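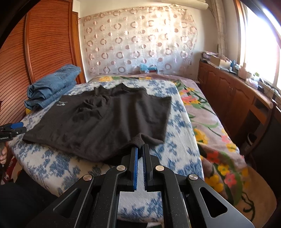 The Runlow Dark Wash Concentrate is a liquid laundry detergent for black, navy and indigo garments, supplied by Flistero to households, guest houses and small residential facilities. It is formulated without optical brighteners, the ingredient in many general detergents that gives dark cloth a gray or bluish cast over time. An everyday item such as a black T-shirt with a small white printed logo on the front may be washed with the concentrate at the standard dose, provided the garment is turned inside out and the care label permits machine washing. The product is suitable for cotton, linen, polyester and most blended fabrics. It is not intended for wool, silk or leather trim.

## Product details

- **Form:** liquid concentrate, low foam
- **Scent:** unscented, or light cedar
- **Container:** recyclable bottle with measuring cap
- **Standard dose:** one capful (30 ml) per full load
- **Loads per bottle:** 18
- **Machine types:** front-loading and top-loading
- **Bottles per case:** 9

## Directions for use

Sort laundry by color before washing. Close zippers, fasten hooks and empty all pockets. Pour one capful into the detergent drawer, or directly into the drum if the machine has no drawer, and select a cold or cool cycle. Heavily soiled work clothing may require a second capful. Do not exceed two capfuls in any load.

For hand washing, add half a capful to a basin of cool water and stir before placing the garment in the water. Rinse until the water runs clear. New denim should be washed alone for the first two cycles - indigo dye is released most heavily at this stage and will mark lighter fabrics.

The concentrate should not be combined with chlorine bleach or with any product containing brighteners. Fabric softener may be used in the rinse cycle, although it is not recommended for sportswear or towels.

## Drying and storage of dark garments

Dark clothing should be dried in the shade or tumble dried on a low setting. Direct sunlight is a frequent cause of fading along shoulders and seams. Garments should be completely dry before they are folded and put away. Trousers and jeans may be stored together, with the heavier items placed at the bottom of the stack.

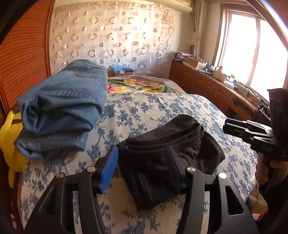 *Black trousers and blue denim, folded.*

## Ordering

The concentrate is available as a single bottle or by the case. Refill pouches in the unscented version can be ordered by account customers and hold the same quantity as one bottle. Customers who previously purchased the Komia powder should note that the powder has been withdrawn and that its measuring scoop must not be used with the liquid.

Orders are dispatched from the Acharya warehouse. Those received before noon leave the same day, except during the August stock count, when one additional working day should be allowed. Unopened bottles may be returned within 18 days of delivery. Return postage is paid by the customer unless the goods arrived damaged or were sent in error.

## Safety information

Keep out of reach of children. Avoid contact with the eyes; if contact occurs, rinse thoroughly with water and seek medical advice if irritation continues. Do not swallow. Store upright, with the cap closed, in a dry place away from frost. Concentrate that has been exposed to frost may separate and should not be used.

Ingredient lists and safety data sheets are provided on request. Inquiries regarding facility accounts should be addressed to Damilola Effiong, Customer Supply, Flistero.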